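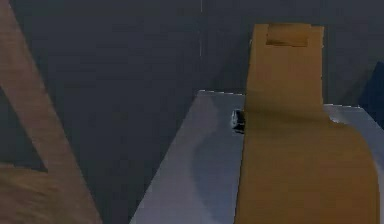 # Visit notes: Fodness open day, July

Fodness runs its open day out of the old Pletach building, and most of the floor this year went to simulation. The household group trains its gripper policies in a rendered workspace before anything reaches hardware. The task on show was a plain one: approach a small object on a flat pale surface, close on it, lift, and put it down elsewhere. Small dark items near an edge are the awkward case, as the finger blocks much of the close-up view and shades the surface.

The team's figures for the current policy, called Rirby, are 2,176 simulated trials, of which the first 2,000 were used for tuning. Results from the bench are thinner. Two arms were running, and both were slow. One of them stopped twice at a teaspoon and had to be reset by staff.

Chow, the shop-floor project, is further along. It restocks a single shelf bay with boxed goods of known size, and the target is 1,000 picks between interventions. It hasn't got there yet. Soft packaging is excluded for now.

My view is that shelf work in a fixed bay is close to usable. Clearing a kitchen bench is still a research problem, and the demonstrators said as much when asked. Wiping, folding and anything involving liquids were not shown.

Parking is off the rear laneway. The afternoon session was less crowded.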